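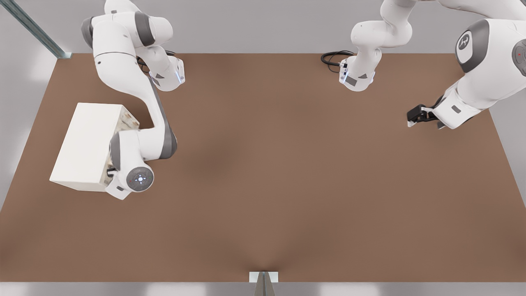

Brenby Moth Notes

Last updated: 10 May 2020

A plain-text collection of 1,141 moth records from gardens, hedges and porch lights in the Brenby area – every one typed up from handwritten notebooks, and what a joy they were to read!

## What's in it

- `records.csv` – one row per moth seen
- `hosts.csv` – 40 host plants, with common names
- `notes/` – longer remarks on caterpillars and pupae (my favorite part!)
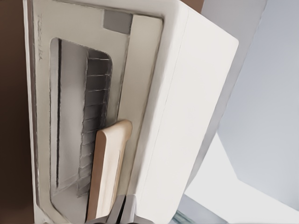
**Can I use the records without the notes folder?**

Sure, the CSV files stand on their own, and each row has its date, site and species filled in.

## Sites

There are 3 sites: Drava Lane, Vavitley Wood and the old Softić orchard. The orchard is wonderful for hawk moths, and the wood has underwings galore if you stay up late enough. Drava Lane was only added in March, so its list is still short.

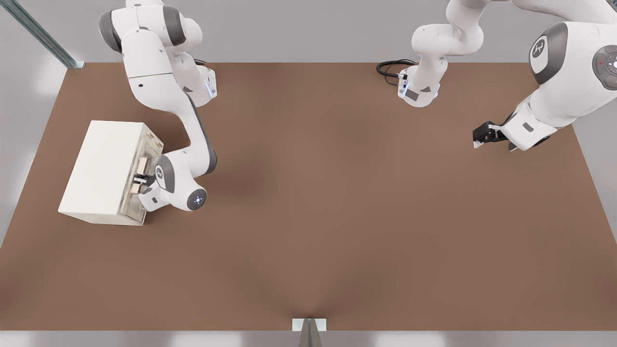
*Two robot arms at a brown tabletop.*

## Known problems

Pugs are hard! Many are entered only as "pug sp." and I've left them that way. In 2 notebooks the wing lengths were written in inches – those are now in millimeters, with the old values kept in `wing_raw`.

Corrections are very welcome, especially for caterpillars.

Filed under: Moths, Field Records, Open Data

Contact | © Brenby Moth Notes | Back to top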